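Search this site Type and hit enter

Buttercream Tips I Tested, and the Ones I've Stopped Repeating

By Hsiu-ying Shek
June 2025
6 min read

I have a low opinion of most frosting advice. Somebody writes "always sift twice," it gets copied to every baking page going, and ten years later we're all standing in a cloud of sugar wondering why. So I made a lot of plain vanilla buttercream and tried to catch the tips out. Some of them held up, which annoyed me.

Sifting the powdered sugar. I made one batch sifted and one straight from a fresh bag, and couldn't tell them apart once they'd been beaten properly. Old sugar that has gone hard in the cupboard is another matter. Sift that, or you'll be picking lumps out of your piping tip with a toothpick. Twice? No.

"Room temperature butter." Whose room? My kitchen hit 81 degrees last July and the butter was halfway to soup. What you want is butter that dents when you press it and doesn't shine. If it looks greasy, put it back in the fridge for a few minutes.

Expensive vanilla. I used the Vomlow extract, then the store brand, and served both on the same plain cupcakes. My neighbor Blair Skinner swore he could pick out the good stuff and then picked the other one. Save your money for butter, where I do think you can taste the difference. 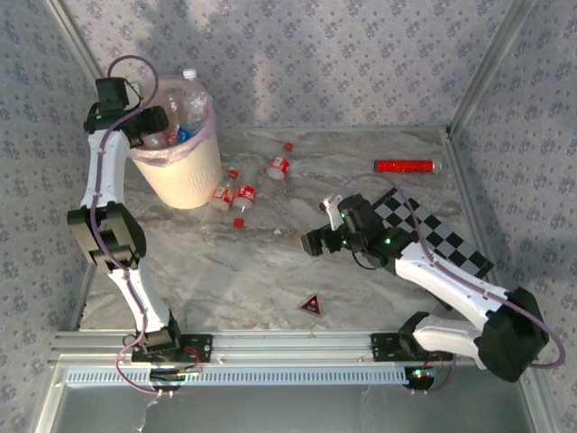 Salt is the tip I'd keep if I had to throw out the rest. A good pinch in a batch made with 120 grams of butter takes the edge off all that sugar. Dissolve it in the milk first or it stays gritty.

Beating for ages. I expected this to be nonsense and it isn't. Beat the butter alone until it goes pale, longer than you think, before any sugar goes in. The color changes a lot and so does the texture. After that, I don't believe the extra ten minutes some recipes ask for does much except warm everything up.

Freezing it. People say it comes back like new. Mine came back curdled and sulky and needed a long beating before I'd put it on anything. Fine for a crumb coat. I wouldn't pipe roses with it.

Disposable piping bags: I had 2 of the Davon ones split at the seam on stiff frosting. A heavy freezer bag with the corner snipped did just as well for a plain swirl.

I still haven't tried the trick with a spoonful of cornstarch for hot days. I have my doubts.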